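Household and Shop-floor Chores Program
Progress report to the Stergiou Fund
February 2021

Prepared by the Kadley project team

Summary

This report covers the second stage of the Kadley project. The grant asks us to find out which everyday chores a machine can be trusted with now, which need more work, and which should be left alone for the time being. Work is on schedule and within budget. One task has been moved to the next stage.

Work completed

Four chores were set down in the original plan: folding tea towels, restocking a low shelf, wiping a bench, and tidying a room with bags and coats left about. The first two have been finished to the standard we agreed on. Bench wiping has been done on flat surfaces only. Tidying is under way.

Towel folding gave us less trouble than expected once we settled on one size of towel. Mixed piles are still a problem. If two towels are stuck together the arm picks up both and folds them as one, and the check at the end doesn't catch it. We have asked Zerkus for a change to the software and have been told to expect it in March.

Shelf restocking was tried at the Murkatlow store, after closing. Tins and boxes went onto the shelf in the right order and facing the right way. Soft packets did not. They slump when put down, and the next packet pushes them over. Store staff told us they would be happy to hand over the tins and keep doing the packets themselves, and we think that is a fair way to split the job for now.

Bench wiping is slow. The arm covers the whole surface but leaves crumbs along the back wall, and it has no way of telling a stain from the pattern in the bench top. We recommend no further spending on this chore until the first two are in regular use.

Tidying

Bags are the hard part of tidying. A strap can be under the bag, behind it or wound around something else, and a bag that is half full changes shape when it is lifted. A person sorts this out by feel. Our approach is to collect many short runs of people doing the job with hand-held grippers and to train from those, in ordinary rooms with ordinary furniture. Office chairs are included in the plan as well as hooks and benches, as they are where bags often end up.
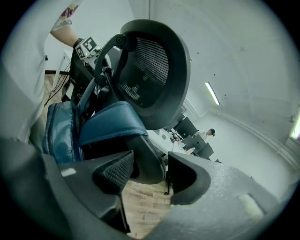

Can a machine be left alone to tidy a room yet?

At this stage we would only leave it with hard objects on a clear floor, and we would want a staff member within call for anything with straps or sleeves.

Spending

Wages were as planned. Gripper pads wore out faster than we allowed for, and the extra sets were paid for from the travel line, which was underspent. No change to the total is requested.

Next stage

We will repeat the towel work once the Zerkus update arrives, run the shelf task at Murkatlow during opening hours, and continue with bags. Coats have been moved to the next stage so that they can be handled on their own. A short written update will be sent before the stage 3 payment falls due.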